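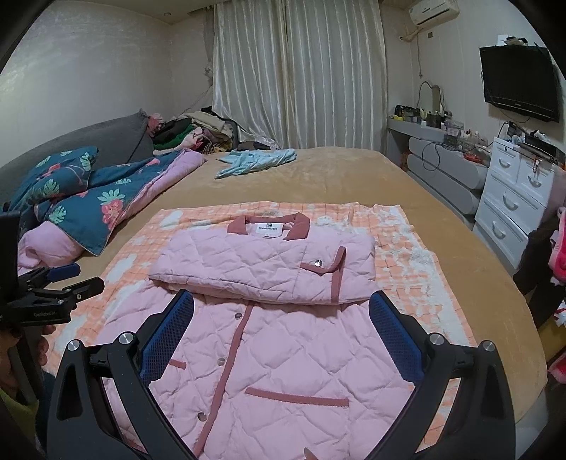
Lợi Hứa asked under the last instalment why the gripper trace has to be cleaned at all, if the policy is going to smooth everything anyway. Good question, and it's where this part starts!

The short answer is that smoothing hides late labels. If the "close" event lands a few samples after the fingers really shut, the policy learns to drag its fingers through the cloth first and pinch second. On a quilted jacket that means a lovely slow swipe and no fold.

So let's fix the labels. You'll need Bodora 5 or newer and a folder of recorded folds. Mine holds 332, all clothing.

Step 1. Open the folder in Bodora and plot finger width against time. Each grasp should look like a valley with a flat floor. The floor sits higher for padded cloth than for a thin shirt, so don't use one fixed width as your threshold (I did, and lost most of an evening).

Step 2. Take the slope of the width instead. Mark "close" where the slope returns to nearly zero after a fall, and "open" where it first rises again.

Step 3. Do left and right hands separately. One hand often holds the cloth still while the other carries an edge over, and merging the two traces wipes out that lovely bit of teamwork.

Step 4. Run the clock check. My left and right streams were 11 samples apart, and shifting one of them cured more bad folds than any change to the network.

Step 5. Export, retrain, and replay the predicted events over the original traces before you go near the arm. I keep 161 folds out of training for this.

If the predicted valleys come out jagged, widen the slope window a little and export again. The planner settings are in the next part.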